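Hanging up bags on a rail: your questions, my answers

I get more messages on bag storage than on anything else I write, so I've put the usual ones in one place. I'll add to it when new ones come in.
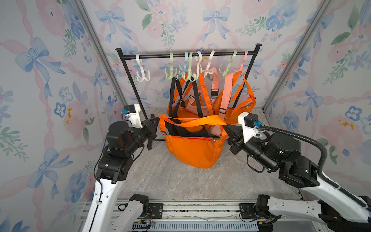
A reader in Trarkside wrote to say she'd given up on hanging altogether, that shelves are kinder to a bag and a rail only ever ends in a tangle. I do see her point! A soft bag left dangling by one thin strap for a year won't thank you for it. But I have two shelves in my whole flat and they're full of books and a slow cooker, so a rail it is, and most of what follows comes from muddling through with one.

Do I need a special rack for bags?

No. An ordinary clothes rack does the job, the sort with a bar across the top and a base that sits flat on the floor. Mine is black metal and was sold for shirts. Give it a good wobble in the shop before you buy, with a coat on it if they'll let you, as some of the cheap ones lean the minute there's weight at one end.

What sort of hook should I get?

I like the plastic ones with a loop that goes over the bar and upturned prongs underneath. You can lift them off one-handed and slide them along when you want more room. Metal S-hooks are fine too, but have a feel of the ends first. I had a set with rough tips and they pulled threads in a canvas strap I was very fond of.

Do the colours mean anything?

They can if you want them to! I started out with green for everyday and pink for weekends and it lasted less than a week. Now I take whichever is nearest. If you share a rail with someone, though, a colour each does save a lot of grumbling in the mornings.

One hook per bag, or more?

Depends on the straps. A light shopper is happy on one. For anything with two straps or a long shoulder strap I spread it over a couple of hooks, so the opening stays level and the bag doesn't twist round to face the wall. It uses up hooks quickly, so buy more than you think. I always try to keep one spare for whatever I've just walked in with.

My long straps trail everywhere. What can I do?

Shorten them at the slider before you hang the bag up, or loop the slack back over a second prong. If the strap unclips, take it off and give it a hook of its own next to the bag. Try not to leave a big plastic buckle resting against smooth leather or anything shiny, it can leave a dent.

Can I leave things inside?

Tissues, a pen, a folded tote - fine. Water bottles, chargers and that library book, out they come. I empty mine on a Monday evening while the tea's brewing and it's always a bit shaming.

Should I stuff them with paper?

Only the ones that slump, and only lightly. Plain tissue or an old pillowcase is good. Newspaper can rub off on a pale lining.

Will the rack mark my floor?

It might, if you drag it. I lift mine, or get someone to take the other end. Felt pads under the feet help on anything polished.

Won't a rail in front of nice wallpaper spoil the look?

I think it's the other way round. If you've got a big busy floral, bows and all, plain bags in one strong colour look lovely against it. I'm partial to orange with blue and pink. Pull the rack a hand's width away from the wall so buckles don't scuff the paper when you're grabbing something in a hurry.

How do I clean the straps?

Warm water, a drop of washing-up liquid, an old toothbrush, and then let them dry flat. Check the label first, and test an inside bit if the colour is bright. Please don't hang a soaking strap over a pale one. I have a peach-coloured patch on a cream bag that I'd rather not discuss.

What about really heavy bags?

Floor, or the bottom of the wardrobe. My work bag has never once been on the rail and it never will be.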